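Arm bench: drawers, a gearbox and the February sign-up

The arm on bench four has been running since the fall, and a good part of the Monday evening group's time now goes into it. This is where the build stands, what it has cost so far, and what we need from members over the next few weeks.

For anyone who joined recently, the project started when Anika Okafor offered the shop a set of used joint motors from a packaging line that was being scrapped. There were enough good ones for a single arm with a gripper on the end. The links are printed in the shop. The base is a steel plate that Trinity Boateng cut and drilled on the mill, and it is bolted through the bench top. The controller board is a Cesex, bought new, and the software is our own on top of the library that came with the board. We call the arm Lindqvist, after the street the shop used to be on, and that name is on the booking sheet, so please use it when you reserve time.

Through December the arm did nothing but pick up blocks and put them down in a different spot. That work was useful for finding out which joints had play in them. The shoulder was the worst. The printed gear had worn on one side, and every time the arm reached out past the middle of the bench it dropped a little before it settled. Trinity replaced the gear with one cut from nylon bar, and we added a second bearing behind it. The drop is now small enough that we can correct for it in software.

In January we moved on to drawers. A drawer is harder than a block for a few reasons. The handle is thin, so the fingers have to arrive at the right height. Once the gripper is closed, the arm has to pull in a straight line, and a six-joint arm does not naturally move in a straight line. If it drifts up or down while pulling, the whole cabinet tips or slides toward the edge of the bench. We had it on the floor once. The cabinet came out of that with a bent corner, which Anika straightened in the vise.
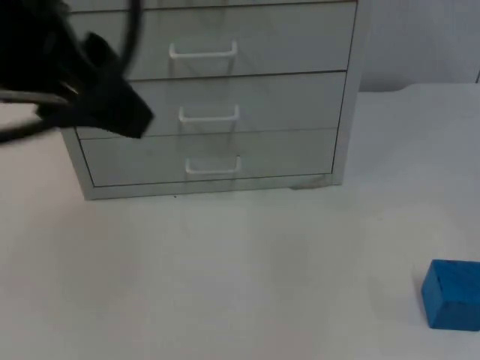
Lindqvist in motion at the small drawer cabinet.

The cabinet is a small metal one with wire pulls. We picked it from three or four candidates because the pulls stand out from the drawer face and leave room for the fingers. Wooden knobs were tried first on a different box and the gripper slid off them most of the time. Rubber on the fingertips helped, but the rubber peeled. The present fingertips are printed in a flexible filament and press on over the metal, and a spare pair takes 26 minutes to print. If you notice a torn one, swap it from the tray under the bench and leave the old one in the cup so we know how many are going through.

We have logged 362 drawer pulls since the second week of January. The log is a spreadsheet with one line per attempt: which drawer, where the cabinet was placed, whether the drawer opened, and a notes column. The middle drawer has the best record. The lower one gives trouble because the wrist has to fold down close to the bench and the cable gets tight. In 29 of the attempts the gripper closed on nothing and the arm carried out the pull anyway, with empty fingers. This points to something missing in our code. The gripper motor reports how far it has closed, and we were not reading that number before starting the pull. Anika has written the check and it is being tested this week.

The cable also needs attention. It leaves the gripper in a loop and goes back along the arm, and the size of that loop matters more than we expected. If it is too small, it pulls on the connector when the wrist turns. If it is too big, it catches on whatever is nearby. Right now it is set with a hook-and-loop strap on the forearm. Please leave the strap where it is. There is a pencil line on the link that shows the correct position, and if the strap has moved away from the line, move it back before you power up.

Speed is the other open question. The arm can move a good deal faster than it can move accurately. We have been running the approach at full speed and then slowing down for the last few inches. That saves time, but at full speed the base plate flexes the bench enough that the fingers are still shaking when they get to the handle. There are two ways to deal with this. One is to put a brace under the bench, from the back legs to the underside of the plate. The other is to slow the whole approach down and accept fewer attempts in an evening. Trinity prefers the brace and has drawn one up using the square tube left over from the bike rack. The tube is free, so we will try that first. It will take one evening, and the bench will be out of service while the paint dries.

On costs, the motors were donated and the steel came out of the scrap rack. The controller was the biggest purchase. After that came bearings, the nylon bar, filament and a power supply, which we bought from Nundeo after the first one turned out to be too weak to run all the joints at once. The project has stayed inside the amount the members approved last summer. The only thing still to buy is a proper emergency stop. The present one is a switched outlet strip with the switch taped to the front of the bench. It does cut the power, but the arm then drops wherever it is. The new stop will cut the motion first and hold the joints for a moment so that somebody can get a hand under it.

Until the new stop is fitted, the bench rules are the same as before.

Two people at the bench whenever the arm has power. One of them stays at the switch.

Nobody reaches past the tape line on the floor while a program is running, including to pick up something that has been dropped.

Put the arm in its parked position before you shut off the power. The park command is on the card by the keyboard.

Long hair tied back and no loose sleeves, as with the lathe.

Write down anything odd, even if it went away by itself. The stripped shoulder gear was first noticed by somebody who wrote "clicking, stopped" in the notes column two weeks before we found it.

Several members have asked if they can use the arm for projects of their own. Yes, once you have done the bench introduction. It takes an hour and covers power-up, parking, the stop switch and how to load a program. Anika and Trinity both teach it. You do not need to know how to write code. There is a teaching mode in which you move the arm by hand to each point and save it, and a lot of simple jobs can be done that way. One member is using it to dip parts in wax. Another wants to see if it can turn the pages of a book under a scanner, and we are curious how that goes.

The introduction sessions in February are at 6:30 p.m., before the regular Monday group meets. Each one has room for four people. The sign-up sheet is on the inside of the tool room door. If the sheet is full, write your name at the bottom and we will add a session in the following month. So far 17 members have been through it.

We could use help with the following, and none of it requires the introduction. The log needs somebody to go through the notes column and sort the failures by cause, which can be done from home. The spare motors need to be tested and labeled; there is a box of them on the shelf over bench four, and the test jig is in the same box. We also need a better way to hold the cabinet in place. Clamps work but they get in the way of the lower drawer. Miltby, the hardware place by the rail crossing, has thin non-slip matting by the foot, and somebody going that way could pick up a piece big enough to go under the cabinet. Keep the receipt and put it in the box by the phone.

Once the drawers open reliably, the next step is to have the arm take something out, put it on the bench and close the drawer again. Closing is the easier half, going by the few times we have tried it. The arm only has to push, and the drawer stops by itself. Taking an object out is going to need a different approach to the wrist, with the fingers pointing straight down into the drawer, and at the moment the forearm is in the way of that when the cabinet is close to the base. We may have to move the cabinet farther back or mount the gripper on a longer link. Trinity will have a longer link printed before the brace goes in, so both can be fitted on the same evening.

Questions about the arm can go in the notebook on bench four or to Anika directly on a Monday evening.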